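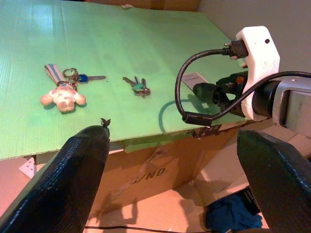
Keys on a plush keychain with a striped strap.

The Second Half Can Wait
March 28, 2018

Arkard put out the trailer for the back half of Dirnon last night, and my feed lost its mind. I watched it twice. I still don't see what everyone is so happy about.

The first six episodes ended on a door opening. That was in September. We've waited all this time to learn who was behind it, and the trailer spends 28 seconds on the same door, shot from a lower angle. Then there's some chanting, a fire, and the date.

Splitting a season used to be something a network did when it ran out of money or an actor broke a leg. Now it's the plan from day one. Rilel did it with Bakhtiari, a perfectly good ghost story set in 1902, and by the time the second part showed up I couldn't remember which sister was dead. I had to read a recap. The recap was scarier.

Fans will say the wait builds suspense. Maybe it does for them. I suspect it mostly builds another month of subscription fees, and a second round of articles like this one.

I'll watch it, probably. The lead is great and the sets are creepy in the right way. But I'm not counting down, and I'm not going through a trailer one shot at a time for clues that an editor put there to keep me busy.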